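Boards > Home & Garden > Furniture Care > Refinishing

Oil or water-based poly on a light table?
Posted in September by castness_ann

I have a light wood table with a honey tone to it, and I want to redo the top this month without changing the color much. My last project was a dresser that went orange within 2 years of oil poly. Pictures of the top are attached.

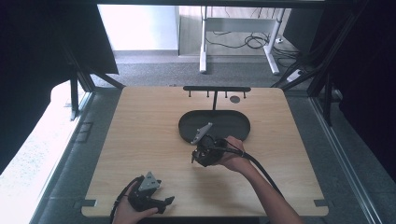
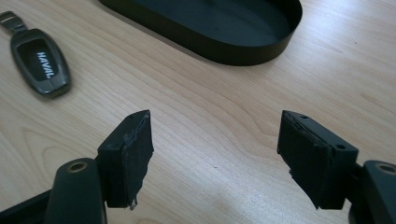
The tabletop. Second one shows the grain.

What would you put on it? It gets used every day.

--
plankroad35
Water-based, satin. Three coats, light sanding between each. It stays clear. I did my kitchen table 4 years ago and it still looks the way it did when I finished.

--
fitzgerald_finishes
I disagree. Water-based looks flat on wavy grain like that. Oil brings out the figure and holds up better to hot plates. A little yellow on a honey-colored top isn't going to bother anyone.

--
plankroad35
It bothered her on the dresser, she said so in the first post.

--
castness_ann
It did. The dresser was a lot paler to start with, though.

--
Prastell_Dan
Has anybody asked what's on it now? If it's wax, neither one will stick. Wipe a hidden spot with mineral spirits and see what comes up on the rag.

--
castness_ann
I don't know what's on it. I'll try the underside tonight.

--
fitzgerald_finishes
The underside often isn't finished the same as the top. Try near a corner.

--
Prastell_Dan
Fair point. Also watch the rounded corners when you sand, it's easy to go through to bare wood there. I use 220 by hand and leave the power sander in the garage.

--
castness_ann
Did the corner test. Nothing came off on the rag, so I don't think it's wax. Going with water-based. A quart was 18 dollars at the Pleltedano store.

--
fitzgerald_finishes
Your table. Do a sample board first.

Contact | Copyright Castness Home Boards | Back to top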